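3.2 The station and what it holds

The claim we set out to check is an old one in food service writing: that a fixed layout, with every ingredient in its own slot, makes a better burger station than a counter where people put things where they like. The Kisby manual repeats it. So does the Bistden training guide, and neither offers much beyond the say-so of managers. Domański (Zdzisław Domański, in his kitchen notes of May) is more careful, but he too treats the tidy station as plainly superior and measures only how long it takes to set one up.

We are not convinced. A slot settles where a bun goes. It does not settle which way the bun faces, and it has little to say about leaves, which slide and tangle wherever they are put. Fig. 1 gives the arrangement we have in mind, with the greens sharing one clear container and the sesame bun halves held upright on their edges.
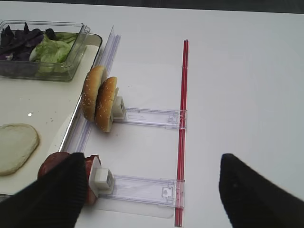 3.3 Buns stored on edge

Standing buns save table space. This much we grant. The Bollness layout, which drew on 2,000 orders, counts the space saved as a gain and stops there. It leaves out the handling. A bun half lying flat with the cut side up can be used as it is. A half stored on edge has to be turned, and the person turning it has to know which face is the crumb and which is the crust. With both halves close together, the two can also be picked up as one, and then someone has to part them over the tray. None of this appears in the published timings, where "bun placed" is a single entry.

We would also question the habit of calling the halves interchangeable. The crust side is domed and gives a poor base, while the cut face has grip. Any account of the station that does not record which face was up at each step should be read with some doubt.
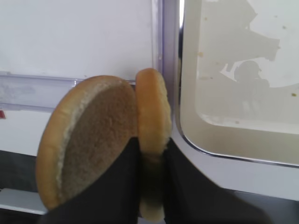

3.4 Order of assembly

Most guides agree on the bottom bun first. After that they part ways. Kisby puts the lettuce under the patty to keep the bun dry, Bistden puts it on top to keep the lettuce crisp, and both state their reasons as settled fact. We found no test behind either one. Our own 30 trial builds leave the question open, and we would rather say so than pick a side.

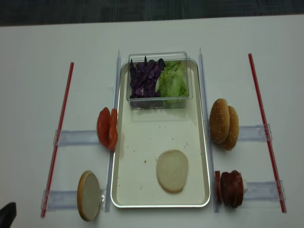
The same goes for the shared container. Keeping two kinds of leaf side by side is handy until one strays into the other, and cut leaves are hard to portion by eye. Domański gives a portion weight for each but does not say how it was held steady from one burger to the next. Until someone reports that spread, the case for the fixed layout rests mainly on how neat it looks before work begins.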